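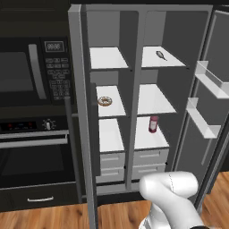 Virnside replied that the spread in the second batch is too wide to be logger error, and that we should stop averaging the shelf and door positions together before fitting anything. They also want the raw files, not the hourly means.

2022-05-05

Cold store log, milk keeping trial, continued from previous page.

Raw files sent this morning. 2,530 readings in the set after dropping the start-up period. Tuko loggers, one reading every five minutes, clocks checked against the bench clock before and after. Logger 4 had gained just under a minute, left uncorrected.

Split by position as Virnside asked. Shelf readings sit close to the set point and show the compressor cycle clearly. Door readings run warmer and lag the cycle by a good part of its period. Pooling the two gives a two-humped distribution, so the single mean quoted in the last summary describes neither position. Struck it out in the summary. The plot stays in with a note on the axis.

Ice point check on all loggers, crushed ice and distilled water, stirred, 90 minutes. All within 0.3 of zero except logger 2, which read 0.6 high throughout. Offset applied to logger 2 for the whole run. Not happy about applying it backwards in time but the September check shows the same sign and nearly the same size.

Bottles: plain water dosed with a little glycerol, same fill in each, probe held mid-depth by the cap. Parry used air temperature only in their protocol and their door figures swing far more than ours. Do not compare the two sets directly. If a comparison is wanted we would have to damp their series first and the time constant would be a guess. Ours from the cooling curve is 38 min on the shelf, 41 in the door. One run each so treat as the same number.

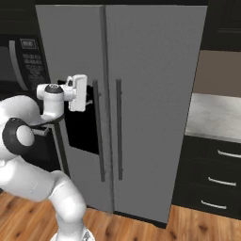 Door openings are the weak part of the record. The switch logged 677 edges. It bounces on closing, so this is not a count of openings. With a two-second dead time it falls to 271, odd number, meaning at least one edge missing or one spurious. Looked through the list by eye and found a closing with no opening in front of it, early in the run. Removed it. There is also the matter of which door. On a side-by-side with a narrower left door and a wider right one, either side of one vertical seam, a single switch tells us about one compartment and nothing about the other. The second cabinet needs a switch on each leaf and the log format has only the one column for it. Add a column, do not encode it in the sign as was done before.

Recovery after opening: fitted a single exponential to bottle temperature for openings longer than ten seconds with no other opening in the following half hour. Few qualify. Shorter openings make no change in the bottle that can be told from the cycle. Residuals on the long ones are lopsided, fast part underfitted. Two exponentials fit better, as they always will, and the second constant wanders from one opening to the next. Keep the single fit for the report and quote the residuals with it.

Loading matters more than I had allowed. With the shelves full the recovery is slower to start and the overshoot below set point disappears. With the shelves bare there is a clear overshoot 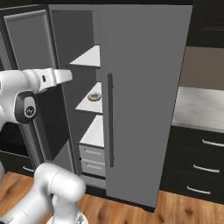 of 0.8 or so, coming at the end of the first compressor run after the door closes. Repeated it with the thermostat one notch warmer and the overshoot came again at the same size. So it belongs to the control and the thermal mass together, and any figure we give has to state the load. Propose three loads: bare, half, full, using the Vilico gel packs as dummy food. Packs to be held at store temperature overnight before loading. Weigh them. The printed mass is not good enough, two from the last box differed by 14 g.

Keeping time: the model takes the door series as input and gives a shelf life around a quarter shorter than the shelf series does. That depends heavily on the growth constant taken from the old sheet, source not written down. Find the source or measure it.

To do
- relabel logger 2, offset on the label
- extra column for second door switch
- dead time to go in the header of each file
- ask Virnside if five-minute interval is short enough for the fast part
- repeat door time constant, three runs
- gel packs on the balance

Half-load run can start once the switches are in. Thermostat left at the original mark.

Previous entry Next entry Index Runs Loggers Calibration Files Search Top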